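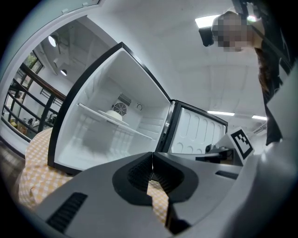 Hand-held grippers at the open door of a mini fridge, with the shelf in place.

CIRKBY, July 29, 2020. Kodikara, the small software company behind the Prollach planning toolkit, is very pleased to announce version 5 of Prollach, which is free to download from today for anyone working on robot arms in kitchens, canteens, care homes and other places where people keep their food.

The new release is all about reaching into tight spaces. A fridge is a friendly enough thing to you and me, but to a piece of planning software it is a white box with white walls, a door that takes up half the room it needs, and a shelf set at just the height where a wrist would like to go. Earlier versions of Prollach were happy on an open table and rather less happy here, as many of our users have told us (kindly, for the most part!).

Version 5 learns its paths from people. Somebody picks up a pair of hand-held grippers and does the job themselves, and the software follows the printed square markers on the grippers to work out where each one was and how it was turned. From that it builds a path that an arm of a different length and shape can try for itself, with the door, the shelf and the side walls all treated as things to keep clear of. We drew on over 900 demonstrations for this release, 188 of them made with fridges, and we are very grateful to everyone who gave up their time and their elbows. 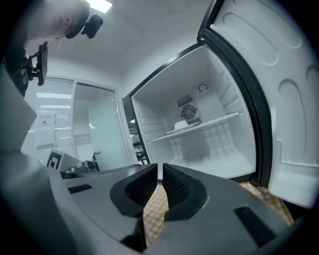 What is new in version 5

The marker tracker has been rewritten from top to bottom and copes much better when a marker slips out of view for a moment behind a door. Two-handed jobs, such as carrying a plate held from both sides, are now planned as a single movement, so the two grippers keep their distance from each other all the way along. There is a new replay window as well, where you can drag a slider back and forth and see how much room was left at each point. We have also mended 43 faults reported since the January release, including the tiresome one that turned shelf heights upside down on import.

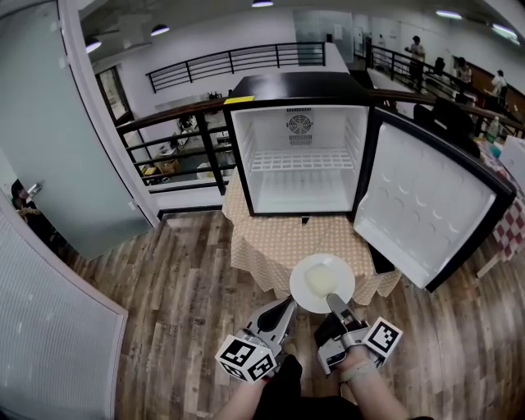 A plate held between two grippers, with the fridge standing open on the table.

Projects saved in version 4 will open as they are, although we do suggest making a copy first. Our friends at the Bolville office will be running online help sessions through the summer for anyone who would like a hand with moving over, and beginners are every bit as welcome as old hands.

Notes for editors

Kodikara is based in Cirkby, with a second office in Bolville. Prollach is its toolkit for planning the movements of robot arms. Requests for interviews, or for a demonstration over video call, should be sent to the press desk at the Cirkby office.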